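Lenari Student Robotics Club
Minutes of the regular meeting, Thursday
Birkach building, second floor
Start 4:10 p.m.

1. Minutes of the last meeting

Approved with one change. The item on locker keys should say that the keys go back to the front office, and the minutes have been fixed.

2. Wuta project, cup handling

The hand tool group reported on its work with paper cups. The goal is still the same: collect demonstrations with the hand-held grippers, train on them over the break, and have a policy the club can show at the Fajardo open day. The task is to take one cup off an upside-down stack, turn it, and pass it from one gripper to the other.

The group has 200 usable demonstrations so far. The plan calls for 600 by the end of the term. Members asked if that number could be cut. The group said it would prefer to keep it, as the first training run did poorly on cups that started at an angle and more of those are needed.

There was a long discussion about grip force. Paper cups dent easily near the rim, and a dented cup sits differently in the fingers the next time it is used. It was agreed that a cup with a visible dent comes out of the stack and goes to recycling. The group will also write down the finger opening used for each session. This was not done in the first two sessions and will have to be left blank for those.

The other question was which view to rely on. The group has a view from the head and one from each hand tool, and the three do not show the same things. Up close, a cup or a stack can hide most of the table.
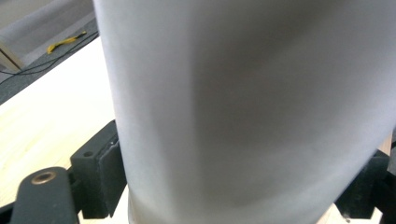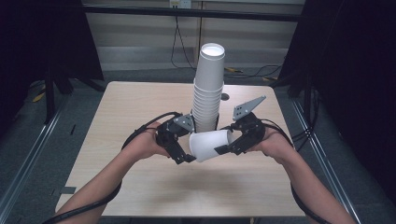
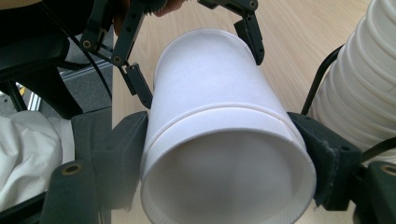 Some members wanted to train on the hand views only, to keep the files small and the training time short. Others said the head view is the only one that reliably shows both arms and the stack together. After some back and forth it was decided to keep recording all three and to train 2 versions, one with the head view and one without. Results will be compared on the same set of starting positions. If there is no clear difference, the club will use the version without the head view.

It was pointed out that the clocks on the recorders drift apart during long sessions. Until this is sorted out, sessions are limited to 20 minutes and everything is restarted between them.

Action: hand tool group to write a one-page checklist for starting and ending a session, and tape a copy to the shelf door.
Action: software group to look at the clock drift and report at the next meeting.

3. Gripper fingers

The finger pads wear out faster than expected. The club can print more, but the soft material is nearly used up and the next spool is not in the budget until January. Two options were discussed. One was to glue new facing onto the old pads, the other was to borrow material from the Birkach workshop and replace it later. The second option was preferred - the glued pads tried last year came off during use.

Action: parts group to ask the workshop.

4. Fajardo open day

The club has been given one table and two outlets. The demonstration slot is 15 minutes, repeated 3 times in the afternoon. The schedule has a gap between the second and third slots, and it was suggested that visitors try the hand tools themselves during that time. Agreed, with a club member at the table the whole time and only one visitor at each tool.

The poster is not started. Last year's file can be reused for the layout but the text has to be new. A short explanation of how a demonstration becomes training data should be on it, in words a middle school student can follow.

Action: poster draft to be posted on the club drive before the next meeting.

5. Storage

The Wuta bins are full again. Old wheel parts from the spring contest robot will be sorted, and anything without a label by the end of the month will be offered to the Birkach workshop.

6. Other business

A request to move the meeting start to 4:30 p.m. was voted down. Dues are payable until the next meeting. The club drive is short on space, so please delete test recordings that are not part of the numbered set.

Meeting closed 5:25 p.m. Next meeting same room, same time, in two weeks.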